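Stotard wrist-view set: README
May 2022
Posted by the Stotard maintainers

Stotard is a small set of simulated wrist-camera recordings made to compare two parallel gripper models, Dudek and Prulton, on the same household jobs. We started it because we wanted to know how much of a policy's success comes from the fingers and how much from what the camera can see past them. We're really pleased with how it has come out, and we hope other people will have a go with it!

## What is in it

There are 2000 episodes, split evenly between the two grippers. All of them use the same arm, the same controller (Varkolmont, in its position mode) and rooms drawn from a pool of 20. The jobs are opening cabinets, opening doors and moving small things from one surface to another. Each episode has:

- colour video from the wrist camera
- joint positions and finger opening at every step
- the commanded pose, in the arm's base coordinates
- a success flag, set by the simulator

Depth isn't included. It was in the October build and it made the download enormous, so we took it out.

The wrist camera rides with the hand, so walls and floors tilt all over the place. Please leave the tilt alone when you load the video! We tried levelling it for one of our baselines and the policy got worse at judging how far the hand had rolled.
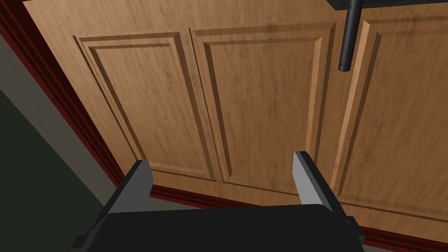

Wrist view with the fingers spread, wooden cabinet front beyond.

## Gripper notes

Both models have two flat fingers and both open wide enough for every handle in the pool. The differences are in the contact settings. Dudek has the softer pads and forgives a sloppy approach, so it does nicely on bars and rails. Prulton grips harder and slips less on round knobs, but it wants a straighter line in, and a policy trained only on Dudek tends to come at the knob from the side and knock past it.

Finger opening is stored as a fraction, 0 for shut and 1 for fully open. Use the measured value if you can. The commanded one runs ahead of it by up to 5 steps when the fingers meet something stiff.

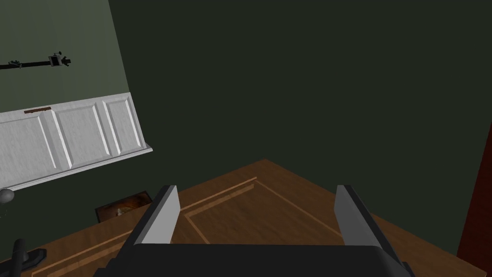
The camera mount took us longer than either gripper. We tried 6 positions before settling on one, and the winner was the one that keeps both fingertips in view at full opening and still leaves plenty of room to see between them. Moving the camera further back gave a lovely wide view and hopeless alignment. Too close, and the target vanished behind the fingers just when it was needed (very annoying to watch).

## Known problems

Door episodes are harder than cabinet ones for both grippers, and the gap is bigger than we expected. Doors swing through a lot of space, and the arm often has to let go and push from a new spot. If you're reporting one number, please give the door and cabinet scores next to it.
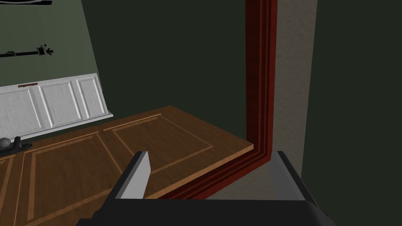 Varkolmont users on the project board have asked for the door episodes to be run again in force mode, arguing that position mode fights the hinge and makes Prulton look worse than it is. We think they have a fair point, and force mode is next on our list.

A few episodes carry a success flag for a door that swung back before the last step. They are listed in `flags_to_check.txt`.

## Getting started

Run `load_check.py` first. It opens one episode per gripper, plots finger opening against time and complains if the video and joint files differ in length. The split files are in `splits/`, and we keep whole rooms out of training for the test set, so please don't shuffle across them.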